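Notebook, October, match stream relay

Picked this up again at 2:20 in the afternoon. The league match feed from Colar was stuttering on the club page, so I spent the session on the relay box and left the page itself alone. Kickoff for the test fixture (Nasard v Oyewole, a replay of the recorded match) was set to run from the start file.

First run on the old settings. Picture held through the first half, then the sound drifted ahead of it. By the 25th minute of the replay you heard the whistle well before the foul. Score graphic stayed right the whole time, so the data line is fine and the fault is in the video path only.

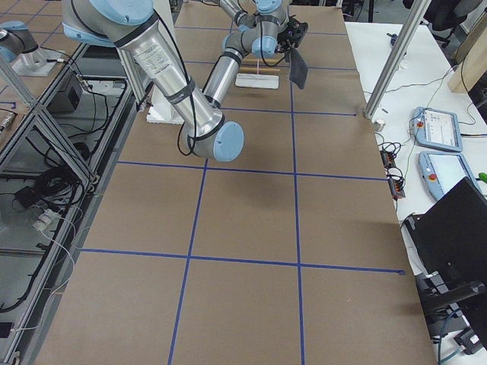
Second run

Changed the buffer to 20 seconds and restarted the relay. Drift gone in the first half. It came back after the halftime break, when the feed switches to the studio and back again. I think the relay keeps the old clock after the switch. Dradel player and the browser player both show it, so it isn't the player.

Forced a clock reset on each switch. Replayed the halftime section only, from the studio handover to the restart. Sound and picture lined up. Final score graphic came up 2-2, same as the recording.

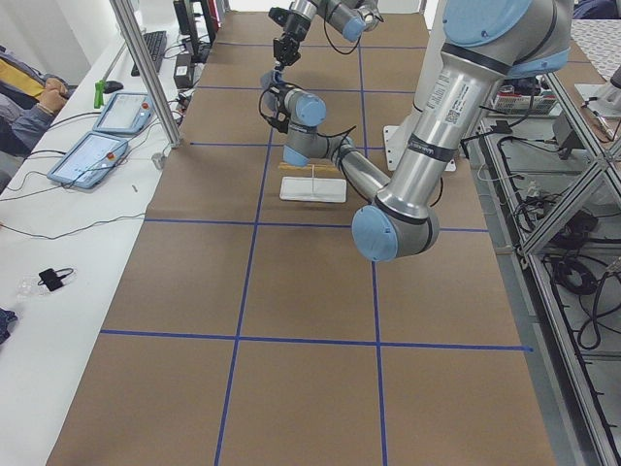
Blue tape grid on brown paper, arm over the table.

Still open: the reset makes a short black gap as the second half begins. Fine for a league match on the club page, less fine if somebody scores straight from the restart. I tried holding the last studio picture over the gap and it works in the browser but the Dradel player ignores it.
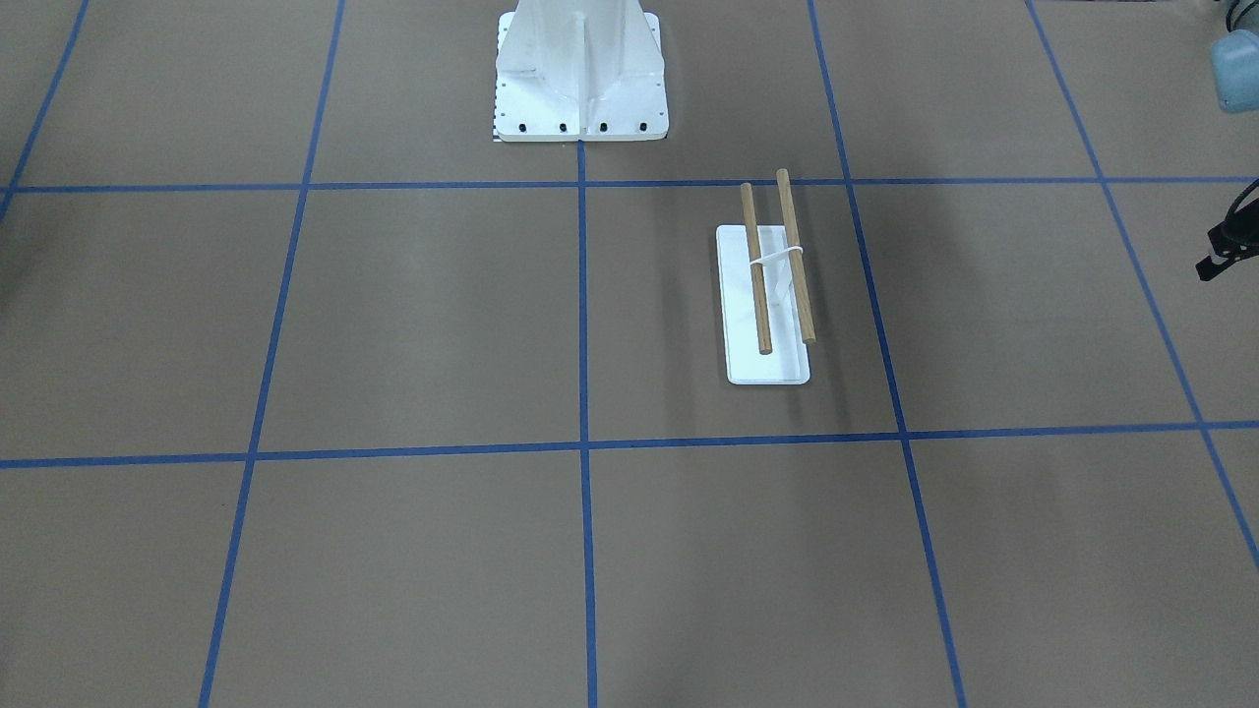

Holding the picture on the relay side should cover both players, so that goes in next. After that, a full replay with extra time added, as the cup ties will need two more switches and I have only tested the one. Leave the buffer where it is until then. Old settings are saved beside the start file, marked "before reset".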